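Home Guides Records Maps Surname Index Contact

Search this site Enter a surname or township Go

How to Trace a Farm Family Through Land and Township Records

County histories printed in the late nineteenth century usually give a settler two or three paragraphs: place of birth, year of arrival, section number, offices held, names of children. The subject often supplied the facts himself and in many cases paid for the book. Treat such a sketch as a set of claims to be checked. The steps that follow use the land records of a public land state, where tracts are described by section, township, and range. They will not work without changes in the older eastern states.

The worked case is a family named Galanis, listed in a county history as having settled near Hostville on section 22 of Plultside Township.

Step 1. Write out the claims

Copy the sketch word for word, then break it into separate statements, one to a line. Leave a blank column for the source that supports or contradicts each one. The Galanis sketch says that the family arrived in the spring, bought a quarter section, and "improved" it. Arrival, purchase, and improvement are three statements and will be found in three kinds of record.

Do not correct spelling at this stage. If the book has Galanis in one line and Gallanis in another, keep both. You will need to search the indexes under each form.

Step 2. Convert the place name to a legal description

A civil township and a survey township are different units. The civil township has a name, elects officers, and may change its borders. The survey township has a number and a range, is nominally six miles square, and contains 36 sections. A section number means nothing until you know which survey township it belongs to.

Plultside Township was formed from parts of 2 survey townships, so there are two sections numbered 22 that could be meant. The present county road map shows only one of them inside Plultside. The other was moved to the neighboring civil township when the line was redrawn. Check the date of any boundary change in the minutes of the county board before you choose.

Write the description in full, from the smallest part to the largest: the northeast quarter of section 22, then township, then range, then meridian.

Step 3. Find the first transfer out of public ownership

The tract book lists the first entry on each parcel, with the name of the buyer or claimant, the acreage, and the type of entry. Look up the parcel, not the person. If the name you want is absent, the family bought from an earlier owner, and the sketch has simply left that owner out.

Note the type of entry. A cash entry file is thin and may hold little more than a receipt. A completed homestead file can run to many pages and normally includes testimony from neighbors about the house, the acres broken, and the dates of residence. A military bounty warrant may have been issued to a soldier who never saw the county and sold the paper to a dealer.

Step 4. Work the deed indexes in both directions

County deed indexes come in pairs. The grantor index is arranged by seller and the grantee index by buyer. Start with the grantee index to find how the family got the land, then use the grantor index to find how they gave it up.

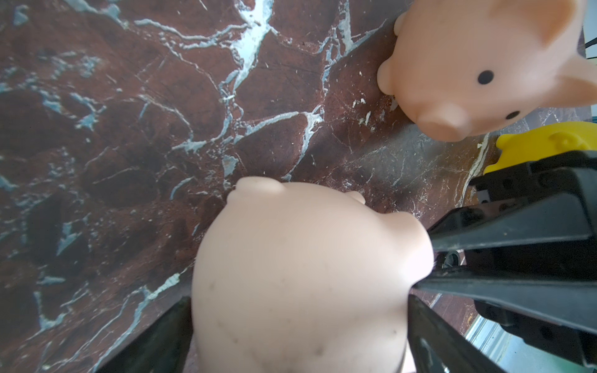 For each entry, record the book and page, the date the deed was signed, and the date it was recorded. These two dates can be years apart. A deed was valid between the parties once it was delivered, and many farmers did not take it to the courthouse until they wanted a mortgage. The Galanis deed was signed in November and recorded nearly 2 years later, on the same day as a mortgage on the same quarter.

Read the whole deed. The index will not tell you whether the wife signed, where the parties lived when it was drawn up, or whether the price was a token amount. A deed from father to son for one dollar is a family record as much as a land record.

Some indexes are arranged only by first letter of the surname and then by date. With a common initial this means reading every line. Cover the full period of ownership before you decide that an entry is missing.

Step 5. Compare with the tax lists

Tax lists show who was charged for the parcel in a given year. Go through them year by year and watch for three changes: a new name, a change in acreage, and a sharp rise in value. A rise in value with no change in acreage may point to a house or barn, but it may also reflect a general reassessment. Look at the parcels on either side. If they rose in the same proportion, the change says nothing about buildings.

A name can stay on the list after a death. Entries marked "est." or "heirs" are a signal to go to the probate index.

Step 6. Use the agricultural schedules

Where they survive, the agricultural schedules of the federal census report improved and unimproved acres, livestock, and crops for the preceding year. The schedules are arranged by post office or township, and the operator listed may be a tenant. Match the name against the population schedule before you assume that he owned the land.

Small farms below the reporting limit were left out. Absence from the schedule does not prove absence from the county.

Step 7. Place the family on a plat map

A county plat map or atlas shows owner names on parcels. Check the publication date, and allow for a delay between the survey of names and printing. Mark the church, school, and cemetery nearest to the parcel. In the Galanis case the nearest school was on the Zakine road, across the township line, and the children appear in that district's register and not in the Plultside one.

Step 8. Go back to the list

Fill in the blank column from Step 1. Give a full citation for each source, including the office that holds it. Where two records disagree, enter both and state which was made closer to the event. Leave open questions open. For the Galanis family, the year of arrival is still supported only by the printed sketch, and the quarter section proved to be two purchases of 80 acres from different sellers.

File the list with copies of the deeds, arranged by legal description. A surname file will be split the first time a daughter inherits.

Filed under: Land Records, Township Histories, Research Methods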